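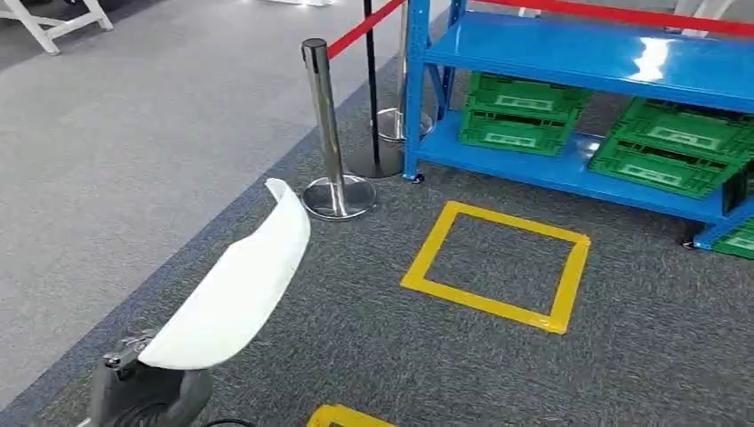 The sleeve came back from the fitting four times before Perla Galindo would let anyone else touch it, and on the fifth she gave it to me. I was nineteen! I had been at the House of Rolen for exactly one winter, mostly picking up pins with a magnet on a string, and suddenly I had an ivory silk sleeve across both arms like a sleeping cat.

"Set it again," she said. "It wants to lean forward. Let it."

This was 1963, the year of the bell coat, and if you have never seen the bell coat I'm sorry for you, because it was glorious. It hung from the shoulders and then it simply went, out and out, with one seam down the back and no darts anywhere. Aurelio Serrano had drawn it on the back of a button merchant's invoice (I saw the invoice, it was pinned over the cutting table for years) and then he had gone off to lunch, leaving the rest of us to find out how cloth could be made to do such a thing.

We tried wool first, a thick camel wool from the Tyagi mill, and it stood up beautifully and weighed as much as a calf. Then a double crepe, which collapsed. Then Crisóforo Cuautle, who ran the cutting room and spoke perhaps ten words before noon, laid a layer of silk organza under a plain gabardine, held the two together at the neck between finger and thumb, and shook them once. Oh, the sound it made! Like a sail. Everyone in the room looked up from their work.

"Well," said Crisóforo, and started chalking.

So by February we had a coat, and the coat had a body, and what it lacked was arms. Any ordinary sleeve killed it. You put in a nice straight two-piece sleeve and the whole bell went flat, as if somebody had sat on it. Perla had tried a raglan and a kimono and a thing of her own with a gusset shaped like a fish. The showing was at four in the afternoon and it was now past midnight, and Yolotzin Cortés, who was going to wear it, had fallen asleep on the bolts of lining with her shoes in her lap.

I set the sleeve again. I basted it in with the long white stitches Perla had taught me, and put it on the stand, and it leaned forward, just as she said it wanted to, and it looked terrible. It looked like a coat reaching for the salt.

I took it out. I set it a third time, with the ease pushed round to the back, and it looked worse. I remember that I laughed, all alone there with the lamp on, and that I was completely happy. I had never in my life had such a good problem.

Around two Yolotzin woke up and came over in her stockings.

"Is it on me you're having trouble, or on that?" she said, and knocked on the chest of the stand.

"On that."

"But that hasn't got arms."

She took the coat off the stand and put it on, with one sleeve basted and the other side just a hole. Then she did what she always did when she was cold, she crossed her arms and tucked her hands under her elbows. And the back of the coat opened! It swung up between the shoulder blades and fell in one fold all the way to the hem, and the sleeve that had been reaching for the salt was suddenly lying along her arm as quiet as water.

"Don't move," I said.

"I have to breathe."

"Breathe, then, but don't move your arms."

I went round her with every pin I owned. The sleeve had been cut for a woman standing like a soldier, and what the coat was asking for was a woman hugging herself at a bus stop. I turned the sleeve head almost an inch toward the front, let the underarm drop, and ran the grain straight to the wrist. When she finally put her arms down the fold stayed. She walked to the door and back, and it stayed, and she started to run, up and down between the tables in her stockings with the pins flashing, and it stayed.

Perla came in at six with her hat still on. She looked at the coat for a long time. She lifted the cuff, looked inside, and felt along the seam with her thumb.

"Who told you to drop the underarm?"

"Yolotzin was cold," I said.

Perla took off her hat and hung it on the empty stand. Then she sat down, pulled the left sleeve toward her, and threaded a needle.

"You do the right," she said. "Small stitches. And wake Crisóforo, he's under the pressing table, he'll want to see this before Aurelio says it was his idea."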